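We got rid of the big toy bin in October. It had been in the corner of the dining room for 3 years, and the play food always ended up at the bottom, under the trains. Viera Lukáč down the street took the bin for her garage and seemed happy with it.

The play food lives on the dining table now, at least during the day. I put down one of the woven placemats and the kids set up their shop on it. Dishes go on the mat, food goes wherever there's room. The donuts get the most use by far - the sandwich pieces hardly come out anymore.
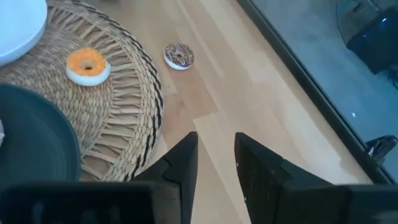
*Orange frosting on the placemat, chocolate with sprinkles on the table.*

I like the natural woven kind of mat for this. It's easy to shake out over the sink, and the fringe hides a lot of wear. Ours came from a sale at Caddale, 6 to a pack, and we only ever use two for meals.

Cleanup is at 6, before dinner. Everything goes into a shallow drawer in the sideboard that used to hold candles and takeout menus. It takes 10 minutes if the kids help and less if they don't. The drawer sticks on the left side, so I still need to rub some wax on the runner. The trains are in a box under the stairs for now, and I haven't decided on a place for the puzzles.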